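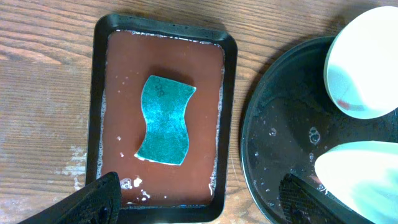

Wellenschwamm von Tritow im Test: fünf Monate an der Spüle

Geschrieben von Barış Akgül, 22.03.2022

Im Oktober habe ich bei Godberg ein Paket mit 18 Schwämmen von Tritow bestellt. Normalerweise nehme ich die einfachen rechteckigen aus dem Supermarkt. Die liegen mir aber schlecht in der Hand, besonders bei Pfannen und Auflaufformen. Der Tritow ist geschwungen wie ein S, blaugrün und auf der Scheuerseite gesprenkelt.

Zur Form: Die Einbuchtungen sind zum Greifen gedacht. Bei mir passt das gut, Daumen und Mittelfinger liegen genau in den Wellen. Meine Frau hat kleinere Hände und hält ihn lieber am Ende fest. In hohe Gläser kommt man damit schlecht hinein, da nehme ich weiter die Bürste.

Die raue Seite ist kräftig. Angebackener Käse geht nach kurzem Einweichen weg, eingebranntes Fett auf dem Blech nur mit Geduld. Für beschichtete Pfannen nehme ich sie nicht. Auf einem alten Edelstahltopf gab es feine Kratzer, auf Keramik und Emaille bisher keine.

Ich spüle wenig unter laufendem Wasser. Meistens steht ein flaches schwarzes Tablett mit hochgezogenem Rand auf dem Holztisch, innen braun, darin etwas Wasser mit Spülmittel. Das reicht für Besteck, Brettchen und Tassen. Der Schwamm nimmt schnell Wasser auf und schäumt schon bei wenig Mittel. Das Tablett ist von Van Damme und hat 5 Euro gekostet, der Rand ist dicht und lässt sich gut abwischen. Randvoll sollte man es nicht machen, sonst schwappt es beim Tragen auf den Tisch.

Haltbarkeit: Ein Schwamm hält bei mir zwei bis drei Wochen. Zuerst wird die Scheuerseite an den Rundungen stumpf, später löst sich an einer Stelle der Rand. Danach kommt er noch für Fahrradkette und Blumentöpfe zum Einsatz. Gerüche hatte ich erst, als ich ihn übers Wochenende im Wasser liegen ließ. Ausgedrückt und hochkant gestellt trocknet er über Nacht — auf der flachen Seite liegend dauert es länger.

Zum Vergleich hatte ich noch den Schwamm von Ladov da. Der ist weicher und etwas billiger, die Scheuerseite war aber nach einer Woche durch. Für Gläser fand ich ihn angenehmer.

Was mich stört: Die Packung lässt sich nicht wieder verschließen, und einzeln habe ich die Schwämme nirgends gefunden. Vier von fünf Punkten, im Schrank liegen noch sieben Stück.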